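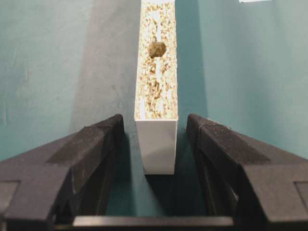 Inicio – Materiales – Casa – Naturaleza – Talleres – Contacto

¿De qué está hecho un estante por dentro?

Texto: Brittany Perron

Toca un estante blanco de tu habitación. Es liso y un poco brillante. Parece hecho de una sola pieza, como un azulejo. Pero muchos muebles tienen un secreto debajo de esa piel blanca: están llenos de trocitos de madera apretados.

Este material se llama tablero de aglomerado, o tablero de partículas. «Partícula» quiere decir parte muy pequeña. «Aglomerado» quiere decir juntado en un montón.

Cómo se fabrica

Cuando en un aserradero se cortan los troncos para hacer tablas, sobran muchas virutas, astillas y serrín. Antes una gran parte se quemaba. Hoy también se puede usar para hacer muebles.

Primero se tritura la madera y se seca en un tambor grande que da vueltas. Después se mezcla con cola. La mezcla se extiende como una manta muy gruesa y entra en una prensa caliente. La prensa aprieta con mucha fuerza, la cola se endurece y la manta se convierte en un tablero plano.

En el taller Hubáček, donde yo aprendí a cortar tableros, había una muestra de la manta antes de la prensa. Era tan blanda que se podía meter la mano dentro. Al lado estaba el mismo material ya prensado, y contra ese se podía golpear con los nudillos – sonaba como una puerta.

¿Y la parte blanca?

La parte blanca se llama laminado. Es una capa muy fina que se pega sobre las caras del tablero. Sirve para que el mueble sea fácil de limpiar y para proteger la madera del agua. El aglomerado bebe agua como una galleta en la leche: se hincha, y luego ya no vuelve a su forma.

Si miras un borde sin tapar, encuentras el interior. Los trocitos son de color beige, canela y marrón claro, y entre ellos quedan huecos muy pequeños. A los dos lados se ve el laminado como una línea blanca delgada. Es un poco como mirar un bocadillo desde el costado.

Los agujeros

En los bordes y en las caras de los tableros puede haber agujeros redondos. Se hacen con una broca, y en ellos entran tornillos o espigas, que son palitos de madera. La broca rompe las virutas, y por eso la orilla del agujero no siempre queda perfecta. A veces caen migas.

Un armario grande puede tener muchos agujeros. Una vez conté los de un armario viejo, con una lista y un lápiz: eran 412. Tardé alrededor de 40 minutos.

Para hacer en casa

Busca con una persona mayor un mueble blanco y mirad la parte de atrás o la parte de abajo. Muchas veces allí el borde no está tapado. Usad una lupa y contestad en un cuaderno:

¿Qué colores tienen los trocitos?
¿Son más pequeños cerca de la superficie o en el centro?
¿Hay algún agujero vacío?

No metas los dedos en los agujeros ni arranques las virutas – pueden pinchar.

Palabras nuevas

Aserradero: lugar donde se cortan los troncos.
Broca: pieza de metal que gira y hace agujeros.
Espiga: palito que une dos tableros.

Artículos relacionados

Por qué flota el corcho
El cartón y sus ondas
Cómo se hace un lápiz
La cola: cosas que pegan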